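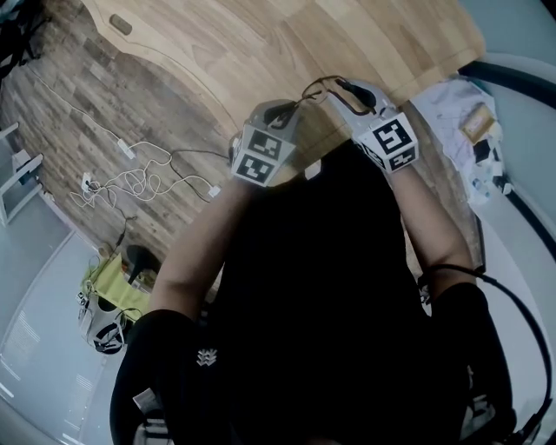 Re: [zoltcombe-makers] Hand-held grippers, printed parts and tracking

Hi Spyros, hi all,

Sorry for the slow reply, I've been up to my elbows in cable ties.

Spyros Georgiev wrote:
> Zoia, how are you getting on with the pair you were building at home?
> We've got as far as printing the fingers at the Kitanthorpe workshop
> but we're stuck on the marker mounts. Flat plates or cubes? Ours drop
> out of tracking as soon as you turn your wrist. Also, are you running
> them on batteries or off a lead?
>
> Spyros

Cubes, definitely cubes! I started with flat plates as well and had just the same trouble, you tip your hand to pick up a mug and the marker's gone. With a cube there's nearly always another face the camera can get hold of. Mine are the same light grey as the bodies, black and white markers stuck on, and I can wear one on each hand at my desk without feeling too daft (my sister disagrees).

One thing that cost me a whole evening: leave a proper white border round each marker. I'd trimmed my first lot right up to the black to save room and the software would hardly look at them. I reprinted with 6 mm of white all round and it's been happy ever since. Matt paper too, if you can get it, as my desk lamp made the glossy ones flare something rotten.

As for power, I'm on leads. Black cables out of the top of each gripper and off over the edge of the desk. I did try batteries back in March and they made the things so nose-heavy that my wrists gave up after some 40 minutes. The leads do tug a bit when you reach across yourself, so leave more slack than you think you need. The floor is a right old tangle of white cable round the power strip at the moment and I keep meaning to sort it out.

Still to do: the left one sticks slightly when it's nearly closed. I think it's the slider, so I'm going to sand it and try again before I blame the spring. If anyone has a spare Tkachuk spring (the softer sort) I'd gladly swap it for some M3 bolts, I bought a bag of 50 and used hardly any.

Spyros, I'll send you the cube file tonight. Print it with the open side down and don't bother with supports.

Cheers,
Zoia Kobzar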